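Print this page | E-mail this page

Clurnow Robotics Club – Frequently Asked Questions

Do I need to know how to program?
No. You need to know how to read an error message all the way to the end, which puts you ahead of most of last year's team. We start on the basics in the first month and go at the pace of the slowest laptop.

Who can join?
Any student at Clurnow, any major. We have 20 places and 19 of them usually go to engineers. We would love to be surprised.

When and where do you meet?
Room 1301, 6 p.m. The door sticks. Push harder.

What does the club work on?
This year it's the table-clearing task for the Tastthorpe meet in July. Two arms, one table, and a set of dishes that have to end up in the basket in one piece. Teams also get a mess of small stuff on the table to work around, so we practice with toy bricks.
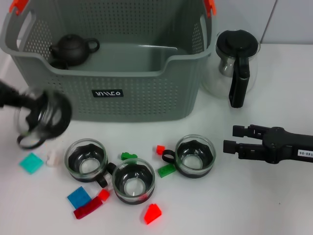

Cups, bricks and the gray basket, with the left arm on the move.

Why tea things?
Glass is hard for the cameras to see and easy for the rest of us to sweep up. The handles are also a good test of whether your grasp code works or just got lucky.

Why is the left arm always the one doing something?
It isn't. The right arm has its own group and its own opinions. Getting the two to share a table is most of the spring semester.

Do I have to pay for what I break?
Not the first one. Bring a replacement mug for the second. Please don't bring your grandmother's.

Is this the same as the Prikovano league?
No, that one is wheeled robots and a lot of shouting. You can do both if you have given up on sleep.

Can I borrow an arm over the break?
No. Parts and manuals can be signed out from the Jasińska Lab desk. Arms stay bolted down.

I missed the first meeting. Is it too late?
Come anyway. The first meeting is mostly safety forms – you'll still have to fill them out.

Contact the club | © Clurnow Robotics Club | Back to top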